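Entwistle Paper & Card Group
Minutes, monthly meeting, Sep 15, 2020
Online again. Started late, sound trouble.

In the chair: Borghild Dahlgren (BD)
Notes: Florence Després (FD). Typed up fast, send corrections by email please, not by text.
Apologies: read out, too many to list, see sign-in sheet.

1. Last minutes

Agreed with one change. Item 6 should say the guillotine blade was sharpened, not replaced. FD to fix the copy on the website.

2. Money

Balance 1,338 dollars as of this morning. One bill still out (the cotton linters from Cutasska, see item 4). BD says we look healthier than we are, we haven't paid for the room since spring and the landlord at Flilimgate hasn't decided if he wants anything for those months. Could be nothing, could be the whole lot.

Question whether to refund dues for the months with no open studio. Long talk. Some members want it, more don't care. One person asked if it could be a credit toward next year instead. People liked that. Put to a show of hands on screen, credit passed. FD to write the wording so it's clear it's only for those who paid the full year up front.

Coffee fund: still in the tin. Leave it in the tin.

3. Drying corner

Carried over from last time. Complaint is the same as always, finished cards getting stacked damp and sticking together. The big pulp screens take up the whole shelf and the small work has nowhere to go.

Agreed small work goes on a twine line with clothespins. Anything wet from the dip goes in a white tray first, then up. Pins go back in the tray after so they don't end up all over the floor. Old wire line to be taken down, it marks the paper.

BD wants clips on the top corner only, about a quarter inch of bite. Somebody else said the middle of the top edge. Not settled. Try both, look at the dents.

No hanging other people's work over yours or the other way round. If the line is full, wait or take it home on a board.
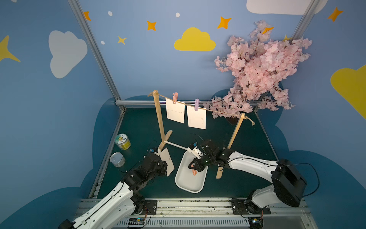 4. Supplies

Cutasska order came short. Linters arrived, the abaca didn't. They've been emailed, no reply. BD will call. If nothing by next meeting we cancel that half of the order and buy abaca somewhere else, even if it costs more.

Running low on:
Methyl cellulose. One jar, plus whatever is in the unlabeled jar, which people should stop using until somebody works out what it is.
Felts. Old ones are going bald. Discussion of cutting up wool blankets from the thrift store, worked fine for the two people who tried it. Wash hot first.
White card blanks. 70 left in the good weight. Enough for practice, nowhere near enough for the December swap.
Twine. Somebody has a big cone of it at home and will bring it in.

Motion to buy blanks in bulk. Passed. FD to order, plain white, no deckle edge, a couple members will complain about the no deckle edge and they can tear their own.

Sizing powder: leave for now.

5. Studio rules while numbers are limited

4 people in the room at once, no exceptions, that includes whoever is opening up. Slots booked through Woteo. If you can't get Woteo to take your booking, email FD, don't just show up.

Slots are two hours. The half hour between is for airing out and it is not extra working time. BD was firm on this.

Windows open, also in the cold. Bring a sweater.

Vats: one person per vat per slot, drain and rinse after. Pulp goes through the strainer before anything goes down the sink. We had the plumber once this year already.

Blender lids. Two are missing. If you took one home by mistake, put it back in the box by the door and we'll say no more.

Asked if guests can come. Not yet. Revisit when the limit goes up.

Beater: the belt is slipping again. Can be used for short runs, not for rag. Member who knows motors has offered to look but can't get there untill next month. Sign to go on it.

6. December card swap

Most of the meeting went on this.

Normally it's in the room with cake. Not this year. Options talked over:

Mail swap, everybody mails to one address, one person sorts and mails back out.
Mail swap, direct, everybody gets a list and mails to each other.
Put it off till spring.

Spring got no support at all. Direct mailing is simpler but then everybody's home address is on a list and a few people don't want that. Sorting at one address means somebody has to do it. BD said she'll do it if she gets help with the envelopes. Agreed, one address, BD sorting.

Cap of 20 swappers. Past that the postage gets silly and nobody has time to make that many anyway. Sign up by email, first come. Members who dropped out last year after signing up go to the bottom of the list, this was argued over a bit but it stands.

Rules for the cards:
Handmade paper somewhere on it. Whole card or just a patch glued on, either is ok.
Has to fit a regular envelope.
No glitter. Again.
Name on the back in pencil.
Flat and fully dry before mailing. Last year a set arrived with mold on it and had to be thrown out.
Theme: "window". Runner up was "soup", maybe next year.

Short chat about whether to pair each card with a short note on how it was made. Nice idea, optional.

Postage comes out of club funds on the way back, members pay their own on the way in. BD to keep reciepts.

Anyone new to pulp painting who wants a hand before the swap, say so when signing up and we'll match you with somebody.

7. Beginner sheet

FD has been redoing the one-page handout. The old one tells people to press overnight under bricks, and half the bricks are gone. New draft went round by email before the meeting. Comments:

Too wordy at the top. Cut the history bit.
Say "mold and deckle" and explain it once.
Couching step is in the wrong place, goes before the second felt.
Add a line about hair ties and rings.
Drying part needs to cover cards as well as full sheets. For full sheets, boards or blotters. For cards, the small wooden rack with the twine across it, clothespin at the top of each, space between so they don't touch. Turn them once if they start to curl. If they've curled already, mist the back and press.
Somebody asked for larger print. Yes.

FD to redo and send again. If no more comments in a week it goes to the print shop. One side only, black ink, cheapest stock.
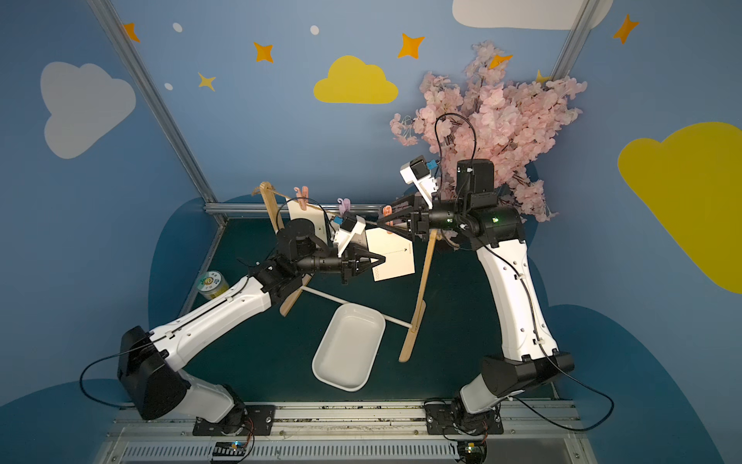

8. Library shelf

Books out since before the shutdown. That's fine but please bring them back when you next have a slot. The Japanese papermaking book is wanted by two people. Whoever has it, you know who you are.

Donation offered, a box of old bookbinding magazines. Accepted provided they don't smell. FD to go and smell them.

9. Talk for October

Speaker dropped out. Ideas: marbling on a budget, plant fibers from the yard (iris leaves, corn husk, hosta), or a show and tell where everyone holds something up to the camera. Plant fibers won easily. BD will do the first half on cooking and rinsing, open slot for the second half, email if you want it. Reminder that soda ash cooking is outdoors only, with gloves and goggles, never in a pan you eat from.

10. Other business

Key: the spare sticks. Pull the door toward you then turn.

Labels on the paint shelf have peeled off, so check inside before you pour.

Question about selling at the winter market. Don't know yet if there is one. BD to ask.

Scrap paper box overflowing. Take some. No glossy, no thermal receipts in there, they wreck the pulp.

Somebody's apron, blue stripe, still on the hook.

Next meeting same time next month, online, link to follow. Closed late.

To do

BD: call Cutasska about abaca. Set up list for the swap. Ask about winter market. Sign for beater. Prep plant fiber talk.
FD: dues credit wording. Order card blanks. Fix item 6 in last minutes. Beginner sheet redo. Magazines.
All: books, blender lids, clothespins back in the tray, sign up for the swap if you're doing it.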